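Estberg Tenants' Deposit Service
Thread on deposits, move-out inspections and deductions. Please read to the end before filing a claim.
233 shares · 40 comments

1/ The Service receives more questions in March than in any other month, as many local leases end with the winter term. This thread sets out how a rental deposit is held, what may be deducted from it, and how a disagreement is handled. It applies to leases registered with the Service. Tenants whose leases are not registered should consult their lease and the city housing office.

2/ A deposit remains the tenant's money for as long as it is held. The landlord does not acquire a right to it by the passing of time, by the sale of the building, or by a change of managing agent. Where a building is sold, the new owner takes on the duty to account for every deposit in full.

3/ The registration number appears at the top of the certificate mailed to the tenant after the lease was signed. If the certificate has been lost, a replacement may be requested by name and address. There is no fee for a first replacement.

4/ The most common question concerns wear and tear. Ordinary wear is the gradual change that comes from living in a home with reasonable care. Faded paint, flattened carpet in a hallway, small nail holes and a loose door handle are ordinary wear. The landlord may repair them but may not charge the tenant for doing so.

5/ Damage is a change that reasonable care would have prevented. Burns, broken glass, pet stains, missing doors and unapproved paint colors are treated as damage. A deduction may be made for damage, and it must reflect the age of the item at the time of move-out.

6/ The age of the item is often overlooked. A landlord may not charge the price of a new countertop for a burn on an old one. The Service applies a written schedule of expected life for flooring, paint, appliances and fixed surfaces. The schedule is available at the front desk and is included with every claim packet.

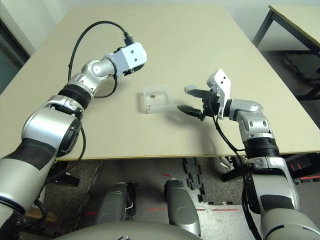

Two robot arms over a beige tabletop.
12 comments

7/ Furniture supplied with the home is covered by the same rules. A table, a bed frame or a desk listed in the inventory should be returned in the condition recorded at move-in, allowing for ordinary wear. Furniture that does not appear in the inventory cannot be the subject of a deduction, even if both parties remember it being there.

8/ The inventory is therefore the most useful document a tenant can keep. It should be signed by both parties on the day the keys are handed over. If the landlord does not supply one, the tenant may write one, date it, and send a copy by mail or email. The Service will consider an unsigned inventory if it was sent within the first week of the lease.

9/ A reader, Edin Spahić, asked whether a tenant must be present at the move-out inspection. The tenant has a right to attend but no duty to do so. The landlord must offer a time between 8 a.m. and 7 p.m. and must give written notice of it. If the tenant does not attend, the inspection may go ahead, and the written report must be sent to the forwarding address.

10/ Tenants are advised to provide a forwarding address in writing. A large share of delayed refunds can be traced to a missing address or to one given only by telephone. An email address is accepted if the lease allows notices by email.

11/ The landlord has 16 days from the return of the keys to do one of two things: refund the deposit in full, or send an itemized list of deductions with the balance. A list that reads only "cleaning and repairs" is not itemized. Each line must state the room, the item, the work and the cost.

12/ Receipts are required for any work carried out by an outside firm. Where the landlord or the landlord's staff do the work, the list must show the hours spent and the hourly rate. The rate must be one that a local firm would charge for the same task.

13/ On cleaning: the home should be returned as clean as it was at move-in. A clause requiring professional cleaning in every case is not enforced by the Service when the home was already clean. A tenant who has cleaned thoroughly need not produce an invoice. The oven, the refrigerator seals, the bathroom grout and the inside of the windows are the places most often cited in reports.

14/ On keys: all copies should be returned, including any that were cut at the tenant's own expense. A reasonable charge may be made for changing the lock if a key is missing. No charge may be made for changing the lock as a matter of routine between tenants.

15/ On unpaid rent and utilities: these may be deducted where the lease says so and where the amount is certain. An estimated water bill is not a certain amount. The landlord may hold back a reasonable sum until the final bill arrives and must then send a copy of that bill to the tenant.

16/ Shared leases call for particular attention. Unless the lease divides the deposit, it is held for the group as a whole and is refunded when the last tenant leaves. A tenant who moves out early should settle the matter with the remaining tenants in writing. The Service cannot divide a deposit among people who have not agreed on the shares.

17/ If the parties disagree, the first step is a letter. The tenant should state which deductions are disputed and why, and ask for a reply by a named day. Many disputes end here. A sample letter may be collected from the front desk in English, German, Bosnian or Vietnamese.
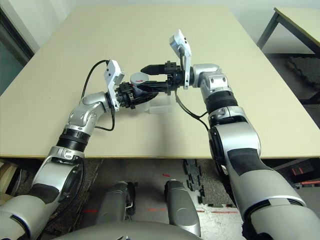

Edeltraud Kohlhase replied: My landlord answered my letter by phone and offered half. I said I would think it over. Have I lost my right to file if I cash the check he sent in the meantime?
9 comments

18/ In answer to the reply received: cashing a partial refund does not end a claim unless the tenant has signed a statement accepting it as full payment. Tenants should read the back of the check and any letter enclosed with it. An offer made by telephone should be confirmed in writing before it is accepted or refused.

19/ If the letter does not resolve the matter, a claim may be filed with the Service. The claim packet asks for the lease, the inventory, the inspection report, the list of deductions and any letters between the parties. Copies should be sent. Originals should be kept at home.

20/ The Service hears claims up to $4000. Larger claims are referred to the county court, and the Service will forward the file at the tenant's request. A tenant may reduce a claim to bring it within the limit, but the amount given up cannot be claimed later.

21/ Most claims are decided on paper. A hearing is held where the documents conflict on a point that affects the result, or where one party asks for a hearing and gives a reason. Hearings are held in the second-floor meeting room on Mondays. Interpreters are provided without charge if requested when the claim is filed.

22/ Each party may bring one person for support. That person may take notes and speak quietly with the party but may not give evidence unless named in the claim. Children may attend with a parent.

23/ The decision is mailed to both parties with written reasons. Payment is due on the date stated in the decision. Either party may ask for a review on the ground that a document was overlooked or that the schedule was applied incorrectly. A review is not a second hearing, and new evidence is admitted only if it could not have been supplied earlier.

24/ A word to landlords. The Service is available to both parties. A landlord who has kept a signed inventory, sent an itemized list on time and applied the schedule will usually find that the claim is short. Landlords with several units may request a briefing for their staff.

25/ Questions about this thread may be sent to the deposit desk, attention Ánh Nghiêm. Please include the registration number. Please do not post lease documents, account numbers or home addresses in the comments, where they can be read by anyone.

26/ Correction to post 14: a missing mailbox key is treated in the same way as a missing door key. The claim packet has been updated.
40 comments · Share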